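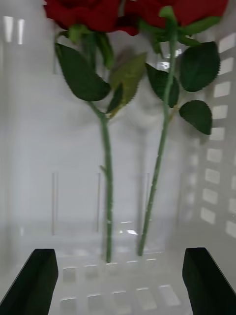 Clornia desk calculator — display fades out after it's been on a while?

Posted by tapeandtotals in Vintage Calculators

Hi all! I picked up a Clornia 1014 at the Plorville flea market in November and I'm already way too fond of it. It's the big beige desktop model with the green glowing digits and the chunky keys that feel like typing on a good piano. It adds, it subtracts, it does percentages in that odd backwards order where you hit the equals key first (took me a whole evening to get used to that).

My trouble is the display. When I switch it on everything is bright and even. After about 11 minutes the right-hand digits start getting dim, and a bit later I can only read them with the lamp off. If I leave it unplugged through dinner and try again, it's back to bright. The math is always right, even when I can barely see it, so I'm guessing the chip is fine?

I've opened the case and blown out the dust. Nothing looks burned and I don't smell anything. I can solder a little, but I've never worked on something that plugs into the wall, so please talk to me like a beginner. Is this a tube on its way out, or something I can fix at the kitchen table? 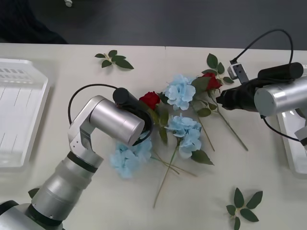
Artificial flowers and leaves on a white tabletop, with two robot arms.

desk_drawer_dan

Nice find! I have two of these and one of them did exactly the same thing. A worn-out tube is usually dim from the second you turn it on, and it stays that way. Yours starts bright and fades as it warms up, so I'd look at the power supply before you go hunting for a new display — those are getting hard to find and the sellers know it.

On my board there are three electrolytic capacitors near the transformer, and the tall one was the bad one. It looked perfectly healthy, too, no bulge, no crusty stuff around the legs. I swapped all three while I had it open. Match the capacitance, go the same or a little higher on voltage, and take a picture of which way the stripe faces before you pull anything. I didn't do that the first time and had to go look at my other Clornia to work it out, which was a dumb way to lose an afternoon.

Please unplug it and let it sit a good long while before you touch that end of the board. The display runs on a higher voltage than the rest of the machine and those caps can hold on to it. Check with a meter, and if you don't have a meter, get one before you get the capacitors.

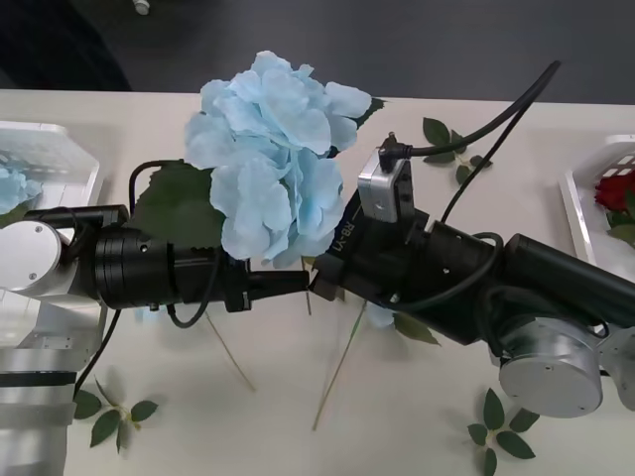

One more thing while you're in there. The connector between the power board and the display board is a push-on type and it gets loose with age. Pull it off, clean the pins with contact cleaner, and push it back on firmly. I'd do that first since it costs next to nothing. If the digits stay bright for an hour afterward, close it up and leave the caps for another day.

keyclick

Had a Cisar that did this, sold it. Is yours near a heater?

mathroom_attic

I mostly agree with the answer above, but I'd be slower to replace parts. I had a dim 1014 and it was a cracked solder joint on one leg of the transformer. You could only see it with a magnifier and the light coming in sideways. I touched it up with the iron and it has been fine ever since.

If you can find the Michalski repair notes, there's a page on the desktop models with the test voltages. My copy is a scan of a scan and the numbers are awful to read, but the layout drawing is good and it shows which side of the board to stay away from. I can dig it out if you want it, just give me a few days — it's on the old laptop.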